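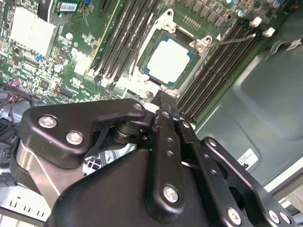
Page 29 of 85

Rimico user forum > Software > Perception and planning

Thread: Socket pose drifts when there's paste on the CPU lid

solderpuddle
Carrying on from the last page as the old posts were getting long. I've now got the wrist camera feeding straight into the pose node and I still can't get a socket estimate I trust. My detector fits a square to the processor lid and works out the socket corners from that. Lovely on a clean chip. With white paste smeared over nearly the whole lid, and more of it along the lower left of the metal retaining frame, the fitted square wanders off towards the memory slots. Yesterday it gave me three different yaw values for a board that hadn't moved. Anyone got past this without retraining the whole lot?

ketteringbypass
Stop fitting the lid. I did the same at Retimthorpe and wasted most of July on it. The lid is the one bit that looks different on every machine. Fit the retaining frame, it's got lugs and screw holes at the corners and they stay put whatever muck is on the chip.

solderpuddle
I tried that first! It's bare metal though, and the glare gives me phantom edges all over the shop. The lever confuses it as well, it comes off the side at an angle and the line finder thinks it's a fifth edge.

moth_in_relay
Use the DIMM slots. Long, black, straight, and there's a bank on each side of the socket. I get the board's rotation from those and only go looking for the socket afterwards. Ruppert has a line grouping step that does it in one call (turn the merge angle down, the default is far too generous).

ketteringbypass
That's fine until the gripper is sitting in front of half of them. On a wrist view you lose a big chunk of the lower picture to fingers and brackets.

moth_in_relay
So mask the gripper out. You know the joint angles, render the mesh, subtract it. It's 35 lines.

ketteringbypass
35 lines and a hand-eye calibration that has to be spot on, or your mask is off and you're fitting lines to the holes in the finger links. Ask me how I know. I'd sooner get the board pose from the fixed camera, once, before the arm goes in, and use the wrist only for the last bit.

solderpuddle
I do have a fixed camera, I just hadn't thought of it as good enough. This is what it gets with the arm in position:

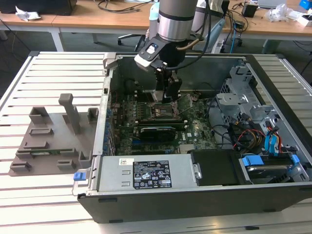

Fixed view, gripper over the CPU area, tower on its side.

ketteringbypass
That's plenty. You've got the case rim, the power supply and the expansion card with the blue stripe. Loads to register against.

moth_in_relay
Agree on the coarse pose, don't agree you can skip the mask. The arm comes down right over the bit that matters, so the final approach is all wrist camera whatever you do.

filtdale_fan
Different worry. What's your planner doing about the cables over by the drives? Mine (Filtdale, stock settings) treats the case as a box with a hole in it and has no idea there are wires in there. Fine going straight down to the socket, but it tried to come out sideways on me and I hit the stop button.

solderpuddle
Nothing clever. I've fenced off that whole end of the case as a keep-out box and forced a vertical retreat. It costs me a bit of reach at the hard drive but I'm not after the drive yet.

filtdale_fan
Vertical retreat is a good shout, nicking that.

solderpuddle
Update, 20 April 2019. Board pose from the fixed camera, then slots for rotation, then frame corners with the lever side ignored. Ran 164 estimates on the same board with nothing moving and the yaw spread is roughly a degree. Still no gripper mask, sorry moth! Next job is getting it to notice when the lever is up.

moth_in_relay
You'll be back for the mask. Post your merge angle when you've got a minute, I want to compare.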